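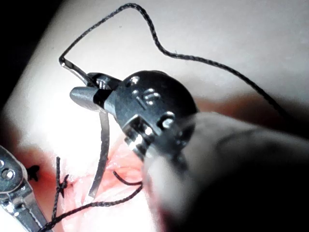

Curved needle over a practice tissue pad

Prilwood Sewing and Mending Circle — minutes, September

We got going at 7 p.m. with 20 of us round the tables, and I'm writing this up from my own scribbles again, so shout if I've got you wrong!

Last month's minutes were fine apart from the Ovden trip, which I'd put down as a morning. It's all day. Sorry!

Money first. We have $800 in the account, and the Prorngate hall wants $90 for the holiday sale, tables included. Everyone said yes to that before I'd finished reading it out. One person asked if we could get in early to set up, and I said I'd call and find out.

Then the quilt — we were on it for ages. We have 73 finished blocks and still can't agree on the border. Green won on a show of hands, but only just, and I have a feeling it'll come up again (I voted for the mustard, for the record). Please bring any leftover green cotton next time, washed and ironed.

Curved needles: a few of you have been fighting with the lampshade linings, so we're going to spend half an hour on them next month. I'll bring my upholstery set and some old cushions to practice on. Bring a thimble!

The Weerasinghe fabric store is clearing out its wool remnants and will hold a box for us until the end of the month. I can pick it up if somebody helps me carry it to the car.

Still to sort out: rides to Ovden, who's baking for the sale, and the wobbly ironing board. We packed up at 9:15. Next meeting is same place, same time.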